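Do you love card tricks, cups and balls, or just fooling your little cousins? I'm Elvia Ponce and I'm looking for testers for the Golero, my new beginner magic kit - no experience needed!
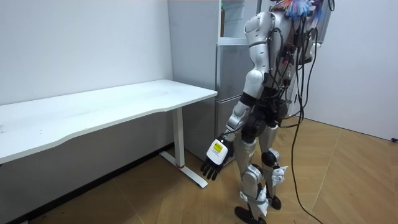
Cables down the back, desk to the left.

You'd get the kit in September, learn four tricks at home and tell me which steps lost you. Then we meet for
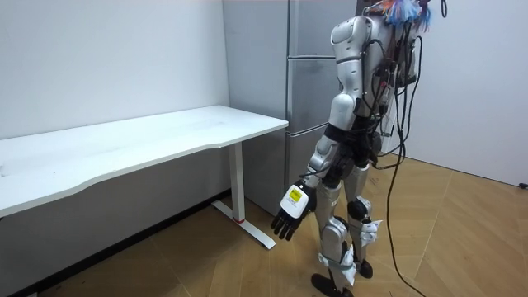 two evenings at Pulden Hall, 1709 Bennani Street, to try them on each other (snacks on me). I can't pay, but you keep the kit.
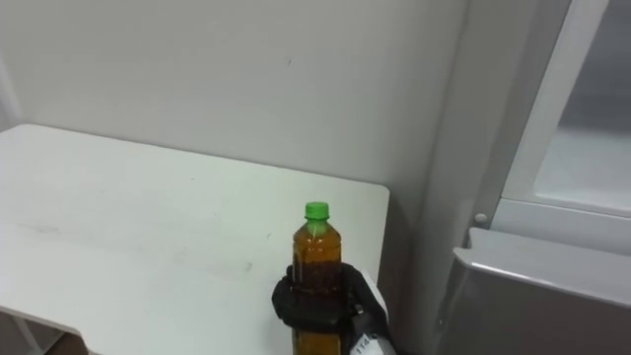 Green cap, white table.

Ages 12 and up. Drop a note at the front desk and tell me your favorite trick!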